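Discount Dining Offers on Public Holidays: Effect on Bookings in Gularum
Student project report, Hospitality Management
Authors: Miyuki Maruyama, Ihor Shevchuk, Tegan Hinds
Supervisor: Raelene Sheehan

1. Purpose
The project examined whether restaurants that advertise a holiday discount receive more bookings than restaurants that do not. The study area was the Jarman district of Gularum.

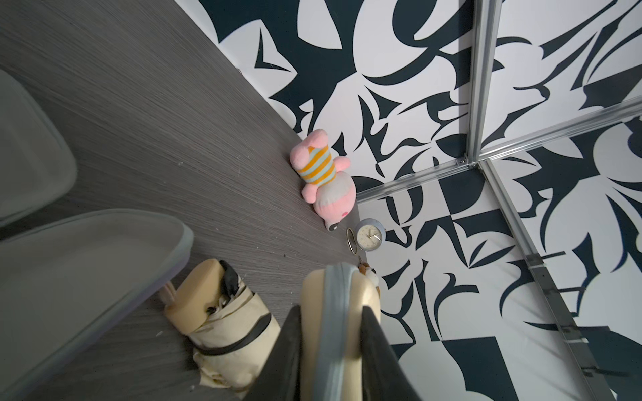
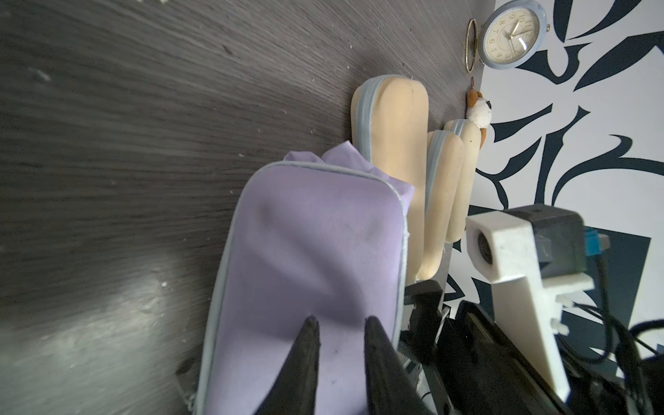
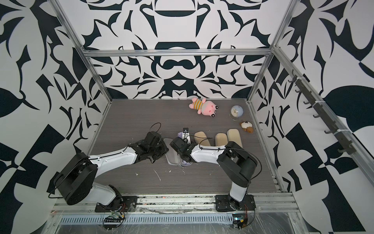

2. Data
Booking records were exported from Promora, the reservation service used by most venues in the district. The export covered 216 venues and 1,535 bookings for the May holiday weekend. Canceled bookings were removed before the export. Walk-in customers are not recorded by the service and could not be included.

3. Method
Each venue was placed in one of two groups, discount or no discount, based on its public listing at 9 a.m. on the first day of the weekend. Offers under 30 percent were treated as no discount. Hotel buffets were handled separately, as their prices include drinks.

4. Results
Discount venues had more bookings per table at lunch. At dinner the difference was small and changed sign when the Zamau food hall was left out. Party size was the same in both groups.

5. Limits
Table counts were supplied by the venues and were not checked. Jarrah Brunton repeated the grouping independently and disagreed on 2 venues, both of which changed their offer during the weekend. They were kept in the discount group.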